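The Secret Life of a Cardboard Box

Somewhere near you, right now, there is a cardboard box with nothing in it. It may be in the hall. It may be under a bed. It may have a cat in it, which means it has something in it after all, and you should leave the two of them alone.

Most people think a cardboard box is a boring object that arrives around an interesting one. Most people have never looked at the edge of one. Go and get a box, preferably one your family has finished with, and look at the edge where it was cut.

See the wavy line? It's a sheet of paper that has been squeezed into ripples and glued between two flat sheets. The flat sheets are called liners. The ripples are called flutes, although you can't play them. (You will try. Everyone does.) The whole sandwich is called corrugated board, and "corrugated" is a grand old word for "wrinkled on purpose."

Why bother with wrinkles?

Take a sheet of writing paper and stand it on its edge. It flops over like a tired dog. Now fold it back and forth into a fan, open it slightly, and stand it up again. It stays up. You can even put a small paperback on top, if you pick one that doesn't mind falling.

Each fold props up the one beside it. A box has hundreds of tiny props like that, running up and down inside its walls, and between them there is mostly air. So a box is strong and light, and a large part of what the store paid for was air. Don't tell the store.

On an old box you can sometimes see the flutes without cutting anything. They show through the outer paper as faint stripes, a bit like ribs.

The Great Box Squash

In August we asked readers of Prunum to send us their boxes' life stories, and 744 of you did. One box had moved house 7 times. Another had been a castle, a bus, a shop and a hospital for bears, and was then sat on by an uncle. We have a special drawer for that letter.

We also did a test in the Prunum office. We took two boxes of the same size and stacked books on them. The new box held 20 books before it started to lean. The old one managed 16 and then folded slowly at the knees, if boxes have knees. The books were all copies of The Lauritsen Guide to Gravel, and they were not harmed, or read.

How a box gets old

Boxes don't get gray hair. They get these instead:

Creases. Once a flute has been crushed, it stays crushed. You can push the dent out with your thumb, but the tiny props inside are bent for good.

Torn paper. Pull off a strip of tape and it usually takes some of the liner with it, as a souvenir.

Frayed edges. The bottom of a box gets the worst job. It is dragged, dropped and kicked, and in the end its layers start to come apart like an old sandwich.

Sogginess. Paper drinks water. A box left out in the rain turns back into something very like the mush it was made from.

Wrinkles and old tape on a cardboard box, and a gray felt-like surface with a blue crate behind it
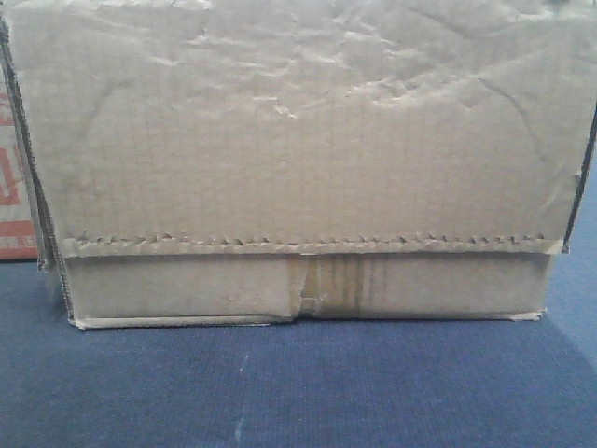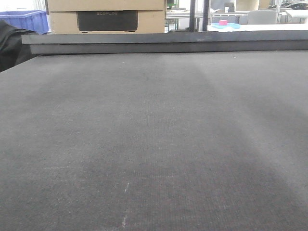
Prunum, Issue 16, page 7

What happens next?

A plastic crate can go on being a crate for years and years. A box can't, but it has a trick the crate would envy. It can be soaked, stirred into gray porridge, cleaned, rolled flat and dried, and become a box again. The fibers in the paper get a little shorter each time, so new ones are mixed in to keep it strong. Your box may have been several boxes before you met it. It may have been part of a pizza box, but it doesn't like to talk about that.

Before you put a box out for recycling, peel off as much tape as you can and open it out flat. Jumping on it is allowed. Check for the cat first.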